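Teaching by demonstration (robotics)

From Inoleck, the open handbook of automation

Teaching by demonstration is a way of giving a robot a new task by showing the task to it, without writing each movement as program code. A person leads the robot through the work several times, the movements are recorded, and a control program is later trained or adjusted from the recordings. The method is also called programming by demonstration or imitation learning, although some authors keep the last name only for the training step.

Two main forms are in use. In the first one, the person holds the arm and moves it directly. In the second one, the person stays away from the arm and sends the movements from a control device.

Teaching by hand

In teaching by hand (also kinesthetic teaching), the motors of the arm are set to a soft mode, so that the arm gives way when it is pushed. The teacher takes the wrist or the forearm and brings the tool to the wanted place. The joint angles are saved many times in each second. Beginners usually learn this form quickly, and it needs no extra equipment. Its weak side is that the hands of the teacher often come into the camera view, and the pictures recorded in this way are then different from those the robot will get when it works alone. Fine work is also difficult, as a heavy arm does not follow small finger movements well.

Teaching by remote control

In remote control, or teleoperation, the teacher uses a joystick, a hand-held controller or a second, smaller arm with the same joints. The last arrangement is called leader and follower: the teacher moves the leader, and the follower repeats the movement at the workspace. The camera view stays free of human hands. On the other side, the teacher usually feels little or nothing of the contact forces and must judge them by eye. A delay between the two arms, even a short one, makes the work slower and more tiring. 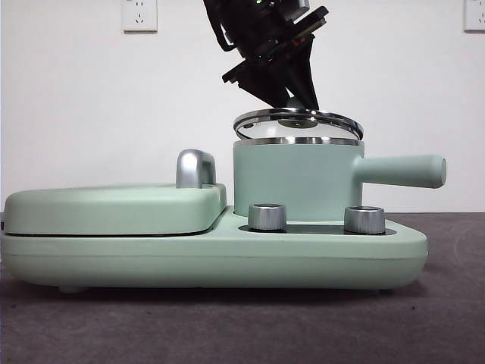 Reading time: 12 minutes with linked pages

Kitchen tasks

Kitchen appliances are common objects in this field, because they combine several kinds of movement in a small space. Placing a round glass lid on a small pot is a typical case. The gripper has to hold the lid by its center knob, keep it nearly level and bring it over the rim before lowering. Glass and polished metal give reflections, which can disturb the estimate of distance. A long pot handle is one more thing that the arm should not touch on its way.

The Grirnov task list, used in teaching at several technical colleges, divides such work into four parts: approach, grasp, transfer and release. Dagim Kahsay, the editor of the list, recommends that release be recorded with special care. Many teachers open the gripper too early, and the learned program then repeats the same habit.

Recordings and their quality

One recorded performance of a task is called an episode. The Habte kitchen collection contains 2649 episodes, of which 1848 were made with a leader arm and the rest by hand. For a single simple task, its guide advises 300 episodes with the objects moved to a new position between them. Failed attempts are kept in a separate folder – they can be useful for training a program to notice errors.

The collection was last revised in March 2025.

See also

Leader arm
Soft mode
Drendgate recording format
Grasp planning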